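To: Budcombe growers list
From: Agnes Vik
Date: March 19, 2020
Subject: Re: rain barrels vs. the swale behind the allotments

Amado Cruzado wrote:
> Before we order anything, can someone tell me whether the barrels are
> worth it? The shed roof at Tangen drains straight onto the path and then
> into the creek, and it takes a fair bit of topsoil with it. My vote would
> be to dig the swale first and leave the barrels for next year. Also, does
> anyone know if the clay at the bottom end will drain at all?

Amado, thanks for raising this before the order went in. I've had barrels at my own place for a few summers and I think you're half right.

A barrel on a downspout fills quickly. Ours hold 2000 litres between them and one decent storm will fill the lot, after which everything goes out the overflow. If the overflow points at the same bit of path, you've only put off the washout by an hour. So whichever we do first, the overflow has to go somewhere planted.

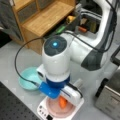
The swale itself doesn't need to be deep. What matters is that it follows the contour, and the usual mistake is judging that by eye. We pegged ours with a string and a line level and still had to redo the lower end. For the pegs, pick a colour you can find again once the grass comes up – the bright blue of the block on that white arm would do, and plain wood or green won't. Set the pegs first, walk the line after a rain, and move any that are sitting in a puddle or well above one.

On the clay: dig a test hole at the bottom end, fill it with water, let it drain, fill it again and time the second go. The first filling tells you very little in dry ground. If there's still water standing the next day, I'd move the swale uphill toward the currants and plant the bottom with sedges.
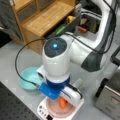
Don't add sand to it. That was tried at Sernholm and they ended up with something you could have built a wall from. Leaf mould and time will do more. There's a good pile behind the Pasisberg gate that has been rotting down since the autumn before last, and as far as I know it's free to anyone with a barrow.

Two things I'd like settled before April:

- who is ringing the municipality about discharging near the creek. I'm told there's a setback but I haven't seen it in writing.
- whether plot 68 minds the inlet coming across their corner.

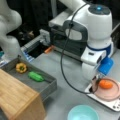 The setback could change the whole layout, so I wouldn't lift any sod until we have an answer. Marking out is fine.

As for cost, the swale is mostly labour. Straw and seed are cheap, and we can borrow the line level from me. The barrels are the expensive part and need a proper stand. A full one on bare soil will lean by midsummer.

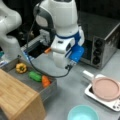 I'd also fit screens on the inlets from the start. Mosquitoes found ours in up to 2 weeks, and retrofitting mesh to a full barrel is a miserable job.

So my preference is swale this spring, with one barrel at the shed if the money is there, overflow piped to the top of the swale. I can bring string and pegs any evening. Amado, if you're able to dig the test hole before then, please post the timing here and say how deep you went.

Agnes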